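You are here: Home / Reader Tips / Looking After Paperbacks

Looking After Paperback Novels at Home and in Your Bag
Posted by Vasiliki Sfakianakis

Most of my fiction is secondhand, and a lot of it gets carried to work and back. These are the habits that keep a cheap paperback readable.

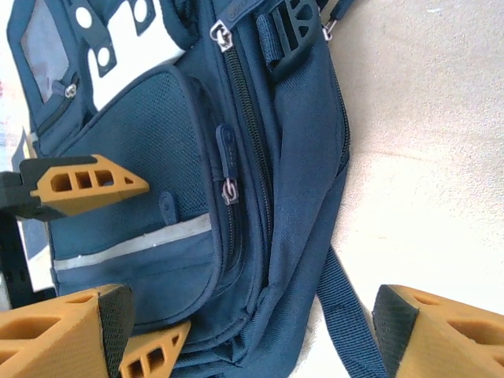
Navy blue backpack

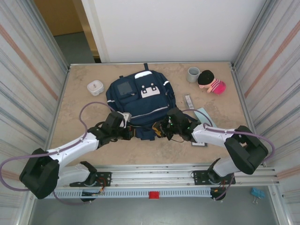 Carrying. Put the book in spine down, flat against the back panel, with nothing wedged over the page edges. A thick one (my copy of the Walgate trilogy is 1000 pages in one volume) goes in a zip bag first. Keep water bottles in a different pocket.

Loose pages. Use a flexible PVA glue. Run a thin line down the inner edge of the page with a toothpick, slide it in, close the book and leave it under a weight overnight. Wipe off any extra glue before you close it. Don't use clear tape. It yellows and pulls the print off.

Price stickers. Warm the sticker with a hair dryer on low, then peel slowly from one corner. Rub off what's left with a white eraser. Test a small spot first on matte covers.

Musty smell. Stand the book open in a lidded bin with a dish of baking soda beside it, not touching. Leave it 7 days and change the soda if it still smells.

Shelving. Upright and snug, but loose enough to pull one out by the sides of the spine. Anything over 540 pages I lay flat. Keep the shelf away from radiators and direct sun.

Radu Bucur wrote in May to ask about waterlogged books. Stand them on end, fan the pages and put paper towels between every few. Change the towels when they're damp.

Next: Storing a Series in a Small Apartment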